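Flornano Two-Arm Table Kit
Research equipment / Manipulation / Galmont Robotics

The Flornano kit is a tabletop frame carrying two arms on opposite sides, with a small camera at each wrist. Galmont supplies it for work on learned pick-and-place. The method it ships with, Gristhorpe, drops blurred wrist views during fast arm travel and falls back on joint readings until the picture settles.

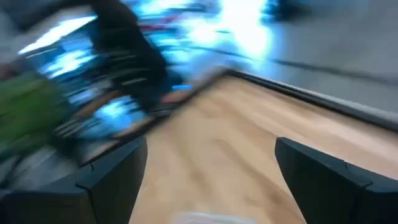

Does the filter need retraining for a new table surface?
Only the blur threshold has to be set again. Run the 2 calibration sweeps in the setup menu and save the result.

Test layout: play food and a folded cloth on a wooden top, inside the rails. In our April trial the training set held 3,000 episodes. Each test condition was run 100 times. Grasp failures fell by 9 percent against the same policy without the filter.

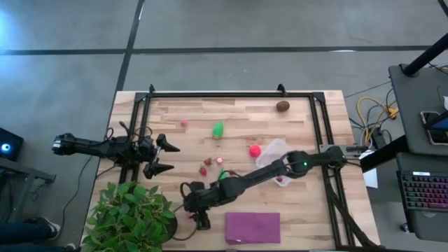 Judite Vilela writes that her lab got a smaller gain with clear containers, and asks that the threshold be stored per arm. Per-arm storage is in the current firmware.

Teaching is done with handheld controllers. The wrist views are logged with joint angles on a shared clock. Leave the cables enough slack for full wrist rotation.

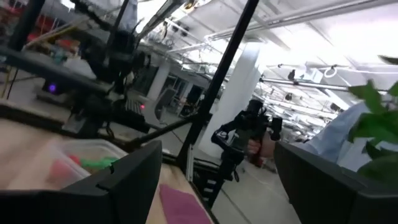
Photo: Hélder Serrano / Mota test hall

Supplied: frame, two arms, wrist cameras, mounting plates, clamps, Gristhorpe license for one workstation. The table is not included. Lead time on request.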